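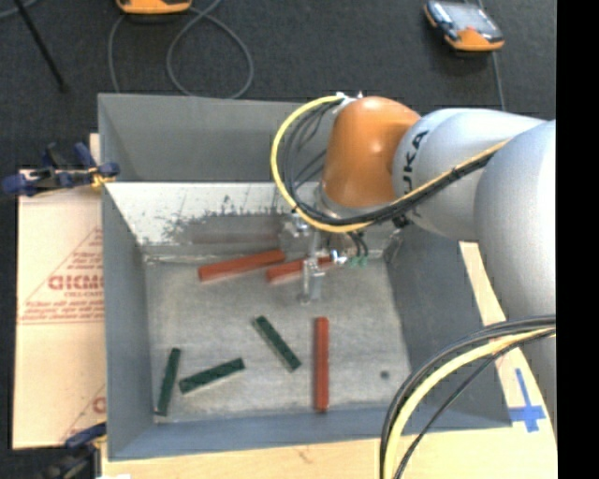 Skovier needs a perception / planning engineer for the bin picking stack, Plinenthorpe office, start January if you can. Mostly software. You'd own everything between the camera and the arm: segmentation, pose estimates, grasp ranking, collision checks against the bin walls. Blocks out in the open we do fine. One lying up by the sloped panel, or a green one tight in the corner against the left wall — planner still gives up too often, and that's your first job.

What's there already:

- C++ planner, Python for the rest, approx. half of it tested
- Rezende, our replay tool. 3,289 logged picks in it, labels are patchy
- nightly sim runs, up to 600 grasps a night
- cycle budget of 4 seconds, perception gets 265 ms of that and curently goes over

You'll want:

- solid C++, decent Python
- depth data, calibration, hand-eye stuff — done it for real, not just read about it
- happy to debug next to the cell as well as at a desk

Nice to have: motion planning, cable-aware path limits (dress pack on the wrist swings wide), writing docs other people can follow.

Hybrid, three days in. Lirnwood site now and then, travel paid. Part time considered, just say so.

Send a CV and a link to some code your happy to talk through. No cover letter. Short call first, then an afternoon with us on a real log. No whiteboard tests.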